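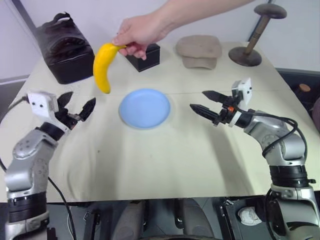
Freezing bananas, peel on or off?

filska_mom
I buy way too many every December and they all go brown the same week. I've been tossing them in the freezer whole, peel on. My sister says that's nuts. Who's right??

Georgiou7
Your sister! Peel first, slice, freeze flat on a tray, then bag. I did peel-on once and spent ten minutes scraping black mush off with a spoon.

spyros_h
Disagree – peel on is fine for bread. Thaw in a bowl, snip the end and squeeze it out. I put 200 grams in a loaf and it comes out great.

Georgiou7
Sure, if you only ever bake. Try getting that into a smoothie at 7 am.

filska_mom
Ok, I do mostly bake lol. Do you drain the liquid, Spyros?

spyros_h
Nope, it all goes in. I just cut the milk a little.

TruvoBaker
I drain mine, the loaf gets gummy otherwise. Peel off for me too, sorry Spyros!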